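Chapter 4
A Sunday at Sidau: Watching Machines Handle Soft Things

Most of us meet our first robot on a screen, and it is usually lifting something stiff – a car door, a crate, a box of screws. I had taught from clips like those for years before Mirko Negri wrote to say that Sidau was holding an open day on Sun 11 April, and would I care to bring a few students along?

We drove over early and got lost only once, near the old Grindeck mill. There were 300 visitors through the doors by lunchtime, and a good many of them ended up, as we did, at the cloth bench, where the work was slow and the talk was very good indeed.
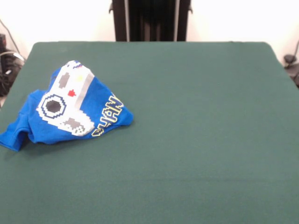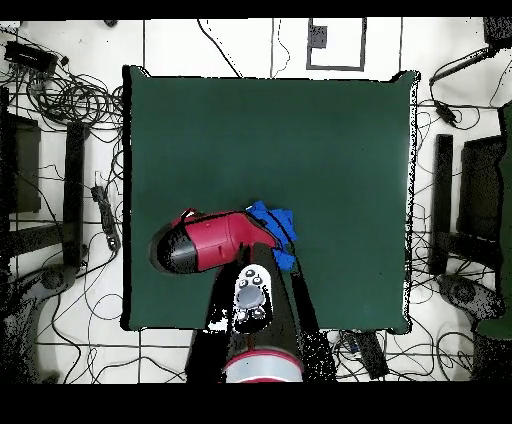
The cloth bench at Sidau: a blue garment on dark green
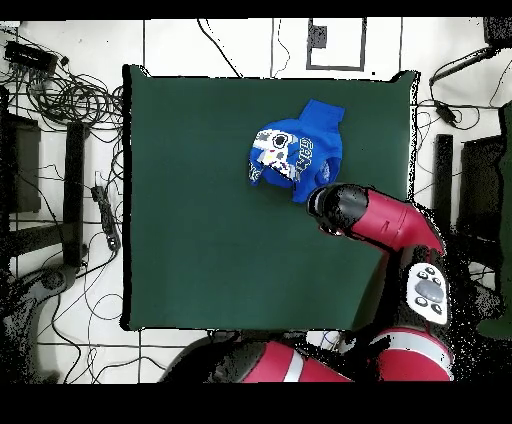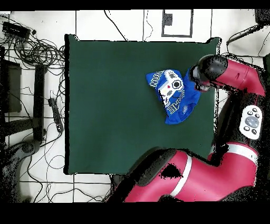 Why is cloth harder for a robot than a box?
A box keeps its shape when you pick it up, so the robot can plan one grip and trust it. Cloth changes shape with every touch, and the robot has to look again and plan again each time.

Keep that answer close by as you read on, for we shall lean on it all through this chapter. Section 4.1 begins with grips and how they are chosen. Section 4.2 turns to seeing, and borrows a set of 629 practice trials that Mirko kindly let us take home – my students have been arguing over them ever since, mostly in the hallway. You will want your notes from the Bindwood exercise in Chapter 3, and a shirt of your own to crumple.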